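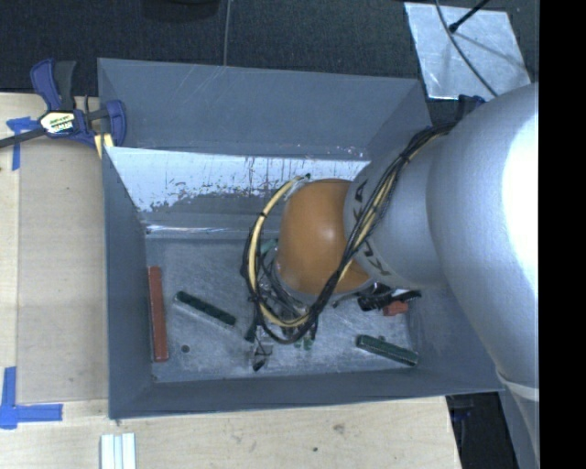

Liderança de balneário, aula 4 (resumo, falta rever). Ponto de partida: o capitão não é sempre quem manda. No Virnico de 2022 a braçadeira andava num lado e a autoridade noutro, e o treinador sabia. Desgaste num grupo vê-se como naquela caixa de metal cinzento: o fundo gasto, riscos finos na parede de trás, uma faixa mais clara e polida. Um plantel marca-se igual, sempre nas mesmas zonas. Quais? Minutos de jogo, prémios, quem bate os penáltis. Anotar.

Caso A – Kamness. Plantel curto, 12 jogadores com contrato a acabar em junho. Reuniões só de titulares a partir de fevereiro. Efeito: suplentes deixam de falar no treino, depois deixam de correr. Comparar com o texto de apoio, pág. 275 (a parte sobre normas informais, o resto não sai).

Caso B – Srisuk. Multas internas decididas pelos própios jogadores. Funcionou enquanto o valor era simbólico. Quando subiu, queixas ao clube, duas saídas. Atenção: não confundir regra do grupo com regulamento disciplinar, erro clássico nos trabalhos do ano passado.

Conceitos a saber:
- coesão de tarefa / coesão social (definir as duas, com exemplo)
- líder formal, líder informal
- bode expiatório depois de derrota
- conflito aberto vs. silêncio. O silêncio é pior de medir

Para a próxima: ler o caso Ivuvano inteiro e trazer uma página, à mão ou impressa, sobre o que faria o treinador adjunto. Só o adjunto!! Quem faltou à aula 3 pede os slides a um coelga, não tenho tempo de reenviar.

Cursos > Treino Desportivo > Psicologia do Futebol > Apontamentos

Imprimir | Enviar por e-mail

Contacto | © Psicologia do Futebol, apontamentos de aula | Voltar ao topo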